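The gripper club at Plesthorpe meets on Tuesday, and its rules fit on one sheet. Each team gets 30 attempts. A camera at the wrist records every one, and the log counts for more than the score.

Ginevra Mazza, who teaches the course, set the mass limit for an attachment at 700 grams. The Benedetti team spent most of December under it, then added a cable clamp and went over. The Wenier team changed only its closing speed – one setting, 30 runs, then the next.

Fedow, the logging program, was written by 2 former students. It stores finger position and motor current but has no idea what the target is, so the teams go through the wrist pictures by hand and type in a result for each run.
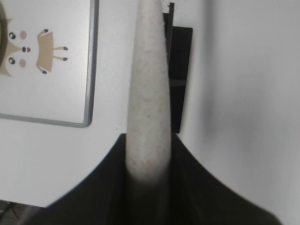
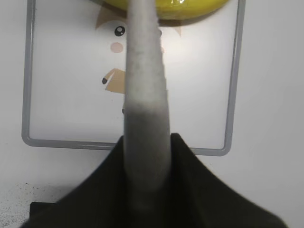

Wrist camera views from the Plesthorpe club, both with a cartoon board in view.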